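Washing Less, Washing Cooler: A Household Laundry Study
Final report, Home and Environment course
11 March 2021

Why we picked laundry

When our group sat down to choose a topic, we went through all the big subjects first — cars, heating, air travel — and then noticed that every one of us had a basket of clothes waiting at home. Laundry is something our families do nearly every day without much thought, and we wanted to find out how people decide when a shirt is dirty, what temperature they choose, and whether they could be talked into changing either one.

How we did it

We asked 60 households in the Plellow neighborhood to fill out a short paper survey, and 5 of them kindly agreed to keep a laundry diary for two weeks. The diary had a line for each load: what went in, how full the drum was, the temperature, and how the clothes were dried. We called the diary the Leta sheet, after the street where we printed it, and the name stuck.

We did have trouble with the word "full." One family's full load was another family's half load, so after the first three days we rewrote that line and asked people to leave a hand's width of space above the clothes. It made the answers much easier to compare, and we wish we had thought of it at the start.

Most people load by habit. They open the door, put in whatever is in the basket, and turn the dial to the spot it was on last time. Several diary keepers told us they had never tried another setting, and one had used the same program since moving in. 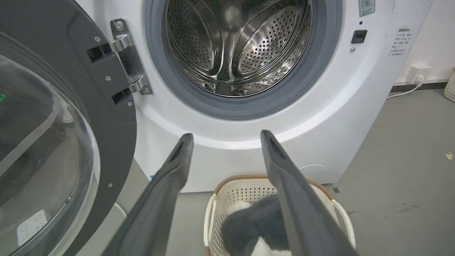
What we learned

Temperature turned out to be an easier habit to shift than frequency. People were happy to try a cooler wash for everyday clothes, though towels and bedding were another matter, and we heard some strong feelings about those! Wearing jeans or a sweater again before washing was harder to accept, especially in homes with teenagers (we include ourselves here).

Drying surprised us too. We had expected the weather to decide everything, but what mattered more was whether there was somewhere handy to hang a rack.

What we would do differently

Two weeks is short, and it was a cold stretch. We would like to repeat the diary in May, when more people hang clothes outside, and add a question about detergent, which we left out completely.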